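## Sorting bins at Clatetside: common questions

**Where do small jars go?**

In the red bin, standing up, lids on. Yellow and cream are for other things — ask Kavitha Poduval if you're unsure of the colour.
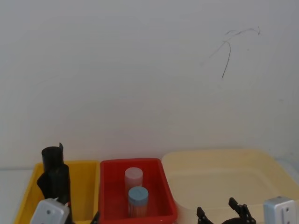 **How often are the bins washed?**

Every 2 weeks, with warm water and dish soap. Delwyn Ruawai keeps the roster.

**Can I swap the bins around?**

Please don't. The order is yellow, red, cream, left to right.
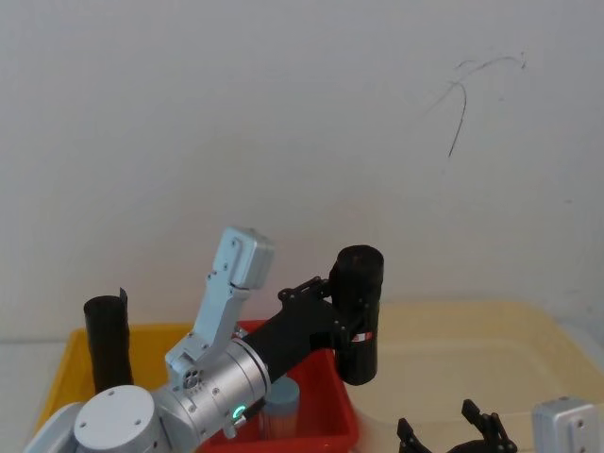 *Yellow, red and cream bins, with a blue-lidded container in the red one.*

**What if a jar has no label?**

Leave it in the red bin and write it on the sheet. Unclaimed jars are thrown out in July.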